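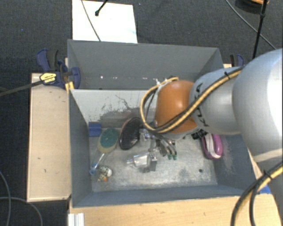
Where do small household items go if they come in loose, without a box or a label?

They go into the mixed bin first and stay there until they have been sorted by type and given a shelf.

Gindden Household Stores
Minutes of the September meeting, held in the upstairs room

Present: Austra Urbonaitė (chair), Asger Juhl, Chiyo Mizuno, Takeshi Ikeda
Apologies: Sølve Isaksson
Notes taken by Chiyo Mizuno

The meeting opened at 10 am.

1. Minutes of the last meeting

Agreed, with one correction. Under item 4 the word "lids" should read "lids and stoppers".

2. Matters arising

Asger has moved the returns trolley away from the fire door. The wheel still sticks. Takeshi has a spare from the old trolley and will try it.

The label printer is back in use. Labels printed before the repair have a faint left edge and should be used up on inside shelves only.

The Proreck shelving has not been delivered. Austra rang them twice and was told that the uprights are in stock but the cross bars are not. She will not accept a part delivery because there is nowhere to put the uprights in the meantime.

3. Mixed bins

Most of the meeting was taken up with this item.

Chiyo said that things are staying in the mixed bins too long. Small items end up in the corners and are missed when the bin is emptied in a hurry. Last month a bottle brush listed as lost was in the bin the whole time, under a tea towel.

Asger thought the bins were being filled too full. He would like a line marked on the inside wall and nothing put in above it. Takeshi said a line would be scraped off quickly and suggested a rule instead: when a layer covers the floor of the bin, it gets sorted. After some discussion this was agreed, to be looked at again next time.

It was also agreed that:

Anything with a loose part goes into a clear bag with its part before it goes in the bin.

Glass and china do not go in the mixed bins at all. They go on the padded tray by the sink.

Anything sticky or leaking is wiped down first. If it cannot be wiped down it is put aside for Asger.

Bins are swept out after sorting. Austra asked that the hand brush be kept on its hook, as it was found in three different places this month.

Scrapes and scratches inside a bin do not matter. Sharp edges do, and a bin with a sharp edge is to be taken out of use and reported to Takeshi the same day.

4. Sorting by type or by room

Sølve had sent a note asking for goods to be shelved by room of the house (kitchen, bathroom, hall and so on). Austra read it out. He feels that customers think in rooms and that staff would learn the shelves faster.

Takeshi was in favour. Asger was against — he said that cloths, sponges, hooks and tape belong in every room and would be put in a different place by each person on shift. Chiyo said the present list has 58 types on it and that this is too many for anyone to hold in their head, whichever way the shelves are arranged.

No decision was made. Chiyo will go through the list and mark the types that could be joined together. Small brushes and scrubbing brushes were mentioned, also the two kinds of storage tub. Sølve to be asked to put his rooms on one sheet of paper so that the two can be compared.

5. Damaged packaging

Goods with a torn box but nothing wrong inside have been going to the reduced table at 10 per cent off. Asger reported that they are not selling at that price. Austra agreed to a larger reduction on anything that has been on the table since the spring. The rest stays as it is.

Morikawa have asked for photographs of damaged boxes before they will give credit. Chiyo will keep these in a folder by delivery. The photograph has to show the side with the stock number on it, as the last batch was sent back for not doing so.

6. Zito order

The order was 17 items short. Zito say they were sent separately. Takeshi has checked the bay and the back corridor and they are not there. He will check again after the next delivery and then ask for a credit. Until then the gaps on the shelf should be left open and not filled with something else, because last time the stock sheet was wrong for weeks afterwards.

7. Cleaning of the sorting room

The floor is to be mopped at the end of the last shift and not in the morning. The metal surfaces can be wiped with the ordinary cleaner but not with the cream one, which leaves a white film in the corners. Asger has put the cream one downstairs.

Shelf 8 is still damp at the back. Nothing in cardboard is to go on it until the pipe has been looked at. Austra to chase the landlord.

8. Any other business

Chiyo asked for a second step stool. Agreed, up to the usual amount.

Takeshi will be away for part of next month and Asger will take the keys.

The kettle was discussed. Left over to next time.

The meeting closed at 11.40 am.

Actions

Austra — Proreck delivery, landlord and the damp shelf, new price for the reduced table
Takeshi — trolley wheel, Zito shortage
Chiyo — list of types, Morikawa folder, step stool
Asger — notice with the new rules for the mixed bins, to go up by the sink
Sølve — sheet of rooms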